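We use cookies to remember your list settings. Accept | Manage

Re: [roadwatch] Van stopped on the Cornholm bridge

> Does anyone know what happened on the Cornholm bridge in May?
> I sat there from 4 p.m. and the eastbound lane never moved.
> My sister said it was a crash, but I saw no damage on the van
> when I finally got past it.

It was not a crash. The county log lists it as a disabled vehicle. A delivery van heading from Hornuvmont lost a rear wheel 100 yards short of the bridge and came to rest with its back end over the center line. No one was hurt and no other vehicle was hit.

The deputy closed the eastbound lane and let traffic through one direction at a time. The first tow truck came from Sanna and was too light for the load, so a second one had to be called. That accounts for most of the wait.

According to the log, the driver was cited for an expired inspection. The wheel was found in the ditch on the Zavau side. The guardrail was checked and did not need repair.

If your car was scraped while people were turning around on the shoulder, you can still file a report at the Cornholm substation. Bring your registration and any pictures you took. The copy fee is $4.

The log for the next month is not posted yet.

3 replies | Share 20 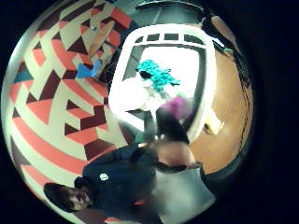

Issue 400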